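Home | Forums | Workshop and Bench | Fixings, Adhesives and Surfaces | Search | Log in

Vovbridge Makers' Board > Workshop and Bench > Bench tops: sealing the edge on moisture-resistant MDF

Print this thread | E-mail this thread to a friend

greyplane
Posted 07:40

I have three benches to re-top before November. The tops will be moisture-resistant MDF, 25 mm, on steel frames. Faces are no trouble: two coats of water-based polyurethane and a light rub down between. The edges are what I want opinions on. On the last set the cut edge drank four coats and still felt furry, and after a year the corners had swelled enough to catch a sleeve.

Options as I see them:

1. Thinned PVA, sanded, then varnish.
2. Shellac sanding sealer, then varnish.
3. Solid lipping, glued and trimmed flush.

The room is heated by day and left cold overnight. Mugs get put down on everything.

otterburn_k
Posted 08:15

Option 3 and stop there. A 10 mm beech lipping takes knocks that no sealed edge will. Cut it 1 mm over thickness, glue it with cramps every 200 mm, plane it back when the glue has gone off. The MDF edge is then buried and the question goes away.

If you must seal, use shellac. PVA stays slightly rubbery under a hard varnish and it clogs the paper when you sand.

Lagos
Posted 08:52

I disagree about PVA. Thinned one part to four of water, it goes into the edge instead of sitting on it, and moisture-resistant board will stand that much water. Leave it overnight. Then 240 grit, wiped clean, and varnish. I have done shelves this way for years with no clogging. Clogging means it was put on too thick or sanded too soon.

otterburn_k
Posted 09:20

Shelves are not benches. A shelf edge gets dusted. A bench edge gets leaned on and has a vice handle swung into it. Ordinary white PVA also softens again when damp, and the complaint in the first post was swelling.

greyplane
Posted 10:05

Both fair. I should have given sizes. Two tops are 1800 x 750 and one is 1500 x 600, all with square corners. I have a router and a small table saw but no planer, so lipping would have to be bought in ready machined.

The benches carry equipment that is bolted through, so there are also holes to think about. I had been treating those as an afterthought and now suspect that is where most of the water got in last time.

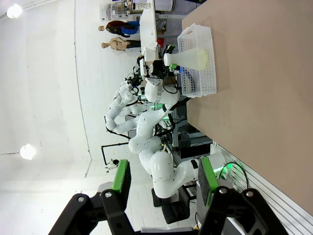
On the old tops the swelling was worst within a hand's width of the fixings. Each hole had been drilled after varnishing and left bare inside. I took one apart and the core was soft to a depth of 3 mm all the way round.

Sititz
Posted 11:31

Bare holes will do that. Drill first, 1 mm oversize, then run sealer round the inside with a cotton bud or a bit of pipe cleaner. Two coats. Use a wide washer on top with a smear of silicone under it, and a proper plate washer below. MDF crushes under a small washer and once the surface is broken the varnish is no use to you.

For anything that gets unbolted often, fit sleeves. Plain brass tube, epoxied in and filed flush.

Lagos
Posted 11:48

Agree on drilling first. Would not use silicone on any surface that may need refinishing. It gets into the pores and every later coat will pull away from it in little craters. Use a fibre washer.

Sititz
Posted 12:10

Point taken on refinishing. I have never had to refinish one, so it had not come up.

otterburn_k
Posted 12:34

Ready-machined beech lipping is easy enough to find. Any joinery shop will run some up for you if you ask when they are already set up for it. The total for your three tops, all four sides, comes to 14.4 metres. Order 15 if you butt the corners and are careful, more if you mitre them.

Mitres look better and open up in a cold room. Butt them.

pell_mell
Posted 13:02

Has anyone compared laminate-faced ply? I went over to it after two rounds of what greyplane describes. It costs more per sheet, but the face needs no finishing and a plain ply edge takes oil well enough. It is not as flat, mind. Mine has a bow of nearly 2 mm over the length.

greyplane
Posted 13:26

I did look at ply. The bow rules it out, as I need the tops flat to under 1 mm and shimming each fixing is a nuisance.

Decision so far: beech lipping on the front and both ends, butted, and shellac on the back edge, where nothing touches it. That also brings the beech down to 9.3 metres. Holes drilled before finishing, two coats of shellac inside, fibre washers above and plate washers below. I will try PVA and shellac on offcuts, stand both in a tray of water overnight and measure them with callipers.

Lagos
Posted 13:40

Measure before as well as after, and at the same marked spot. Offcuts from the same sheet can differ by 0.2 mm.

otterburn_k
Posted 14:17

Lip the back edge too. You will turn the bench round one day.

Previous thread | Next thread

Contact the moderators | Copyright Vovbridge Makers' Board | Back to top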